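Organizer's Handbook > Marches and Rallies > Equipment

Section 4. Setting up the speaker cart for a march

I wrote the first version of this section the night after the July march to the Pastow council offices, when my ears were still ringing and I had a list of things I never wanted to do again. If you've already read Section 3 you have your route approved and a copy of the permit in your pocket. If you haven't got the permit yet, go back. The cart can wait, and you can't legally plug it in on a public street without one anyway!

What you're setting up is the Ekström rolling speaker, two handheld microphones and the little mixer that sits in the tray on top. It all fits in the back of a hatchback if you fold the handle first (I have tried it the other way and I have the scratched trim to prove it).

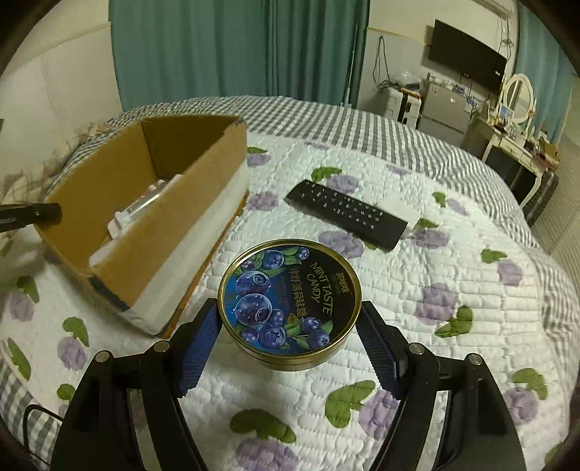

By the route lead, Grarville | Updated 10 August 2018

The night before

1. Charge the speaker overnight with the power switch OFF. It will charge with the switch on, but so slowly that you'll wake up to half a battery.

2. Put fresh batteries in both microphones. Don't trust the ones that are in there. I don't care who told you they're new.

3. Print the permit in color, plus a spare, and put one copy in the plastic sleeve taped to the side of the cart. Officers in Pastow like to see the permit number next to the equipment. Ours for the July march was 887, so if you find a sheet with that number still in the sleeve, take it out. It's expired.

4. Text the marshals the meeting spot again. They will say they already know. Text them anyway.

NOTE: The speaker runs on its own battery for the whole route and there is no generator in this kit. Generators need a separate line on the permit application, and Pastow turned us down for one.

At the gathering point

5. Get there early enough to park before the cones go out. Unload on the sidewalk side.

6. Unfold the handle until you hear it click on both sides. One click means it's going to fold up on you at the first curb.

7. Set the mixer in the tray and run the strap over it. Pull it tight, then pull it again.

8. Turn all the volume knobs down to zero, and only then switch on the speaker. Switching on with the knobs up gives you a bang that makes people think something has gone badly wrong, and at a protest that is a sound you really do not want.

9. Bring up microphone one first. Say something ordinary into it - I usually read out the route - and have a friend walk to the back of the crowd and wave when they can follow the words.

10. Do the same with microphone two, then mute it. It stays muted until the rally at the end.

CAUTION: Never point a microphone at the front of the speaker. If you get the howl, turn the microphone away first and reach for the knob second.

CAUTION: Two people on the cart at all times, one pulling and one with a hand on the back. The hill down to Dutthorpe Bridge is steeper than it looks on the map and that cart is heavy. Mine got away from me for a few feet once and I'd like to be the last person that happens to.

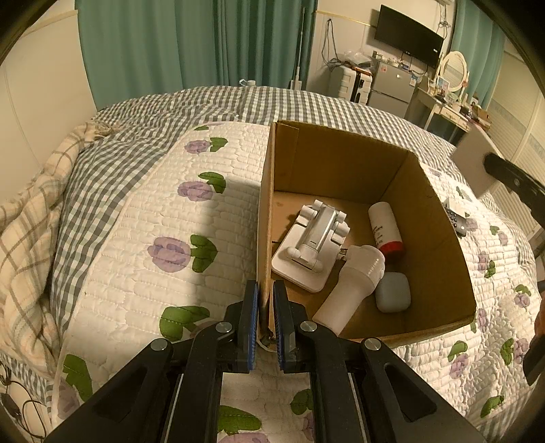 Grarville Right to Assemble Network - Route and Sound Team

On the move

11. Put the cart behind the lead banner, with the first row of marchers well back from it. People drift forward, so ask a marshal to keep that gap open.

12. Keep the volume knob at 8 or lower while you're walking. You can go up at the rally, but not on the residential blocks. Our permit says no amplified sound on those blocks at all after dark, and one complaint there is enough to make the next application a lot harder.

13. Stop talking when you pass the clinic and the school. Chants without the speaker are fine, and sometimes they sound better.

14. If an officer asks you to turn it down, turn it down and say thank you. Show the permit if they ask. If you think they're wrong, write down the time and place and bring it to the team afterward - we follow up in writing, and a calm note does more for us than an argument next to a loudspeaker.

At the rally

15. Park the cart on flat ground, lock both wheels, and turn it so the speaker faces the crowd and not the council windows. (I know. I know! But face the crowd.)

16. Unmute microphone two and give it to whoever is introducing the speakers. Keep microphone one for yourself in case you need to make a safety announcement.

17. When the last speaker is done, read out the way home: which streets are open, where the buses stop, and where lost kids should be brought. Then knobs down, power off, in that order.

NOTE: If the sound cuts out and the battery light is still green, check the short cable between the mixer and the speaker. It works loose on the brick stretch by Dutthorpe Bridge. There's a spare in the side pocket, and please put it back when you're finished.

Section 5 covers marshals, vests and water.

Filed under: Handbook, Protest Know-How, Local Action
188 shares | 38 comments

Contact the Network | © 2018 Grarville Right to Assemble Network | Back to top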